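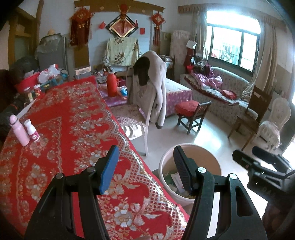 Mismatched finger pads on a hand-held gripper: is the data still usable?

Forums Wiki Parts Exchange Log in

Grippers > Hand-held > Fingers and pads

Posted by tarn_offset

I am comparing two pad types on a hand-held parallel tool before committing to one for the whole set. The tool currently has a blue rubber pad on the left finger and a black ridged pad on the right. I did it this way so that each grasp would load both pads with the same force and I could watch which one let go first.

Test items are small household things: bottles with round caps, screw-top jars, light plastic packaging, soft cloth. Site is an ordinary living room with a patterned tablecloth and a big window at one end. I have recorded 528 grasps so far with the mixed pair. The controller is a Koech board, stock firmware, logging finger opening and motor current only. No force sensor.

Three things I can't settle:

1. On bottles the object rotates toward the ridged side as the fingers close. It happens on most grasps but not all, and I can't tie it to approach angle.

2. Closed position reads 2 mm different from the value I had with matched rubber pads. I re-zeroed twice and got the same result.

3. If I end up choosing the rubber, can I keep the mixed recordings for training, or do they have to go?

The arm that will eventually run this is a Covlow with a matched pair on it, and I would like to avoid repeating a month of work. Fingers are the angled type, screws at the pivots checked and tight.

Hedvika Havlíček

Taking your points in order.

The rotation is expected. Two pads with different friction and different stiffness don't give you a symmetric contact. The softer one deforms and holds over an area, the ridged one holds along a few lines. With a cylinder between them, any small offset between the contact centers becomes a turning moment, and the side that grips over the smaller area acts as the hinge. It varies from grasp to grasp because it depends on where the ridges land on the bottle. Approach angle is a second-order effect and you will need a lot of samples to see it.

To check, mark a vertical line on a bottle, set it down with the line facing you, and close slowly at the same height ten times. Then swap the pads left for right and repeat. If the rotation changes side with the pads, it's the pads. If it stays put, look at the linkage. I had one tool where a bent bracket gave the same symptom and I spent a week blaming the rubber.

The 2 mm is most likely pad thickness plus compression. Measure both pads off the tool with calipers, then measure the closed gap with a feeler gauge at low current and again at your normal current. Rubber will give a different reading at each, and the ridged pad should barely move. Re-zeroing won't remove this, as the zero is only right at the current you zeroed at. Store the offset per pad pair in the session header and subtract it in processing.

On keeping the recordings, I would split them. Approach and pre-contact segments don't depend on the pad material, so keep all of those. Anything after contact I would tag as mixed and hold out at first. Train once without them and once with them, and compare on the Covlow with matched pads. When we did this with Sevivmont pads, our full set was 937 grasps and the tagged portion was a bit under half. Adding it helped on cloth and made round caps worse. Your result may differ, but the split costs very little to set up.

One more item on the comparison itself. Putting both pads on one tool doesn't tell you which one is better. The two forces are equal, but the slip you record belongs to the pair, and the weaker pad hides whatever the stronger one could have done. Run matched rubber, then matched ridged, same objects and same order. Keep the mixed run as a third condition if you like.

Also check exposure. With a window that size, the finger tips will go dark against it whenever you point that way, and a black pad will lose its edge before a blue one does. If you estimate finger opening from the camera, that alone can bias one side. Lock the exposure with the tool aimed at the table.

gantry_bob

Just get the Nanetti pads. Same thickness both sides, never had a problem.

lowpass

Agree with Hedvika on splitting at contact. For the split point, motor current is enough. Take the first sample where current rises above the free-running level and stays there for five samples, then step back three. On soft cloth the rise is slow and the threshold fires late, so check those by eye.

Your Koech board may filter current before logging. If it does, the contact time is shifted by the filter delay, and you need to correct for that before lining it up with video. Tap the fingers closed on something rigid in view of the camera and compare the two times.

I wouldn't bother with the ridged pads for jars. The ridges bridge the lid and the glass at different diameters and the grasp tilts. Fine on cloth.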